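4.2 Rendered views and the transfer claim

Most of the gains reported for simulated grasp training rest on the assumption that a prettier render is a more useful one. We doubt this, at least for shiny parts. The Irnari bracket was given a lacquered finish in the simulator so that the pose estimator would have to cope with highlights, and Figure 2 shows how much of the surface ends up as reflection. The round hole keeps a clean rim. The dark cavity below the crease does not offer much that a feature matcher could hold on to.

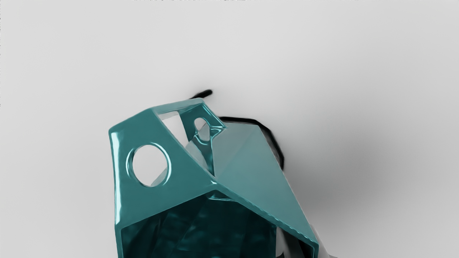
Figure 2. Rendered view of the glossy teal part at close range. Part of what appears to be a gripper finger is at lower right. The backdrop is plain gray.

4.3 What the numbers support

Over 11 runs with the glossy finish, the estimator trained on Darkeck renders lost the pose in two. With a matte finish it lost the pose in two of 10. We would not call that a difference, and we would not call it evidence that the finish is harmless either. The test set is small, and every view has a plain backdrop, a condition no bin on a factory floor will meet. The Drarneck baseline was tuned on similar scenes, so its score should be read with the same caution. Until the runs are repeated with clutter, we make no claim about transfer to real parts.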